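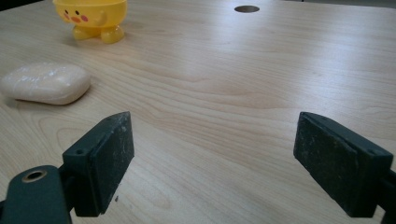

Flowing grain on a pale, light-colored wooden tabletop.

Wood grain is the pattern made by the fibers and growth layers of a tree once its trunk has been cut open. The word covers several things at once: the direction the fibers run, the texture a hand feels, and the figure, meaning the decorative pattern on a finished board. It's one of the few natural records you can read with your bare eyes, and a single plank can hold decades of weather!

How it forms

A tree in a seasonal climate adds a layer of wood under its bark each year. Growth in spring is fast and makes wide, thin-walled cells; growth later in the season is slower and denser. The contrast between the two gives the familiar rings on a stump. A slow-growing spruce on a cold slope may pack 40 rings into a piece narrower than a hand, while a poplar by a river might need a whole trunk for the same number.

Effect of the cut

The same log can give wildly different boards. Plain sawing slices along the edge of the rings and brings out arches, loops and long waves (often called cathedral grain). Quarter sawing meets the rings nearly head-on, so the lines come out straight and close together. In oak it also shows the rays, bright ribbons that seem to float across the surface. Rotary cutting peels the log like a roll of paper, and the figure it makes can be wonderfully wild.

Unusual figure

Curly maple, bird's-eye maple and burl are the best-known special figures. Curly figure comes from fibers that ripple as they grow, and it appears to shift as the viewer moves. What causes bird's-eye is still argued over, which makes it all the more fun to study.

Collections

Sample libraries, called xylaria, keep labeled blocks for comparison. The Resberg collection holds 3,000 samples, among them 149 fruitwoods gathered by Peiyu Lei, whose handwritten notes on pear and plum are a joy to read. A smaller set at Hinanberg is devoted to burl and opens to visitors each June.

Related articles
Growth ring
Quarter sawing
Burl
Xylarium
Resberg collection

149 shares
2 comments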